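Letcombe 200 Under-Counter Beverage Cooler

Sold by Vesatbridge Appliance Resale. Open-box and new units.

We carry the Letcombe 200 even though we don't believe everything on its spec sheet. The maker says "whisper quiet." We ran one in the showroom in January and you could hear it from the front desk. It is quieter than the older Proruvden it replaces, and that is as far as we'll go.

Claimed capacity is 200 liters. Take that with a grain of salt. The figure seems to be measured with every shelf pulled out, and few people buy a beverage cooler to use without shelves.
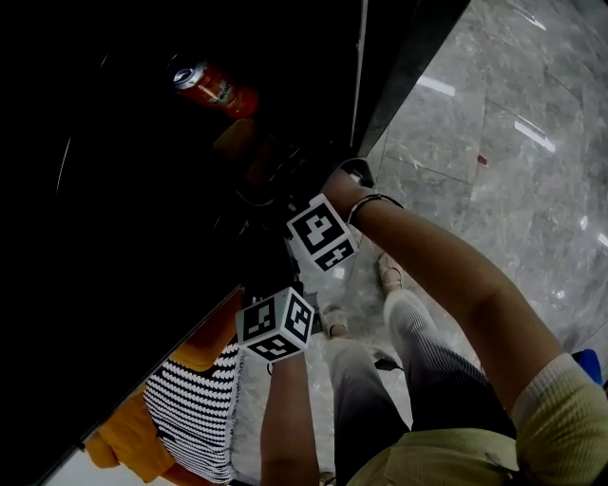

Shelves are the first thing to look at in any small cooler, and the part the brochures say least about. Wire shelves with wide gaps let narrow bottles tip, and the fixed ones leave dead space at the top. Ask how the thing behaves when it is loaded the way people load it, with a can lying on its side near the top of the opening and a hand groping around in the dark lower down. Brochure photos have every can upright with the label out. The Letcombe has an interior light, but it sits at the back, so a full top shelf blocks most of it.

Specifications
Claimed capacity: 200 liters
Shelves: four, two of them adjustable
Door: reversible, solid
Thermostat: manual dial, no display
Warranty: one year, parts only

Price: $900 new. Open-box units vary, so call first.

The "energy saver" setting appears to do nothing except let the drinks get warmer. Leave it off.

Customer comments

Piroska Vörös: Fine for the money. I don't trust the dial. Three is too warm and four froze my seltzer.

Rostislav Dvořáček: Door seal was good out of the box. The Rostami I compared it with was $1,419 and I couldn't find the extra money anywhere in it.

Extended warranties are available at checkout. We don't recommend them on a unit at this price. Returns accepted within 30 days, buyer pays freight.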